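Dallura Building Tenants' Association
Minutes of the regular meeting, 2025-08-22

Present: Ingeborg Aigner (chair), Maxence Masson, Thaddäus Gisler, Notburga Hubmann (minutes)
Excused: Meinrad Steiner

The meeting opened at 8 a.m. in the second floor meeting room.

1. Minutes of the last meeting
Approved with one correction. Under item 4, "Cambridge entrance" should read "Cambridge Street entrance."

2. Bike room
Gisler reported that the new racks are in and the old ones have been hauled off. The room now has 135 spaces. Tags went out to 173 bikes in April, so there are still more bikes than places. Bikes with no tag will be moved to the basement cage at the end of next month and held there until the spring.
Masson asked if cargo bikes could have the wide bays by the door. Agreed. Gisler will mark the bays and put up a sign.
The door closer is slamming again. Gisler to call Zürcher, who fitted it.

3. Heating and cooling
The third floor was too warm on the west side for most of July. Zürcher has looked at the valves and sent a quote for replacing two of them. Aigner thought the quote was high and wants a second one before anything is signed. Hubmann said the third floor has waited long enough. After some discussion it was agreed to get the second quote within two weeks and to go ahead with Zürcher if it does not arrive by then.

4. Mail and deliveries
Parcels are still being left in the lobby overnight. Cidico, the courier used by most tenants, says its drivers have no code for the parcel room. Masson had understood that the code was sent in April — it was sent to the old contact. Masson will send it again and ask for a reply in writing.
Steiner had asked by e-mail whether the parcel room can be opened on Saturdays. Carried over, as he was not present.

5. Kitchens
The dishwasher on the first floor has been repaired. Cups and plates are still not going back to the floor they came from, and the second floor is short. Aigner proposed spending up to $1000 on new dishes for all floors. Gisler would accept half of that. The amount was put to a vote and $1000 was approved, three in favor, with Gisler satisfied once it was agreed that the old dishes would be collected first.
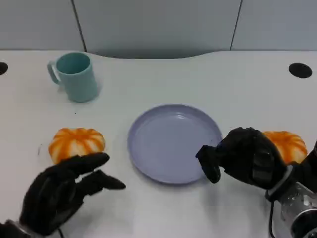
Who pays when a shared dish or appliance gets broken?
The kitchen fund pays for normal breakage, and the tenant pays if the damage happened at a private event.

Hubmann will add this to the house rules, which do not mention it now.

6. Fire drill
To be held in October. Each tenant names one floor contact by the end of September. The first floor contact has moved out and must be replaced. The assembly point stays at the parking lot behind the building.

7. Other business
Masson noted that the lobby directory still lists two firms that have left. Aigner has the key to the case and will take the names out.
The window cleaners come next week — blinds up, please, and nothing on the sills.

Next meeting: same room, same time, date to be sent by e-mail.

Closed at 9:10 a.m.
N. Hubmann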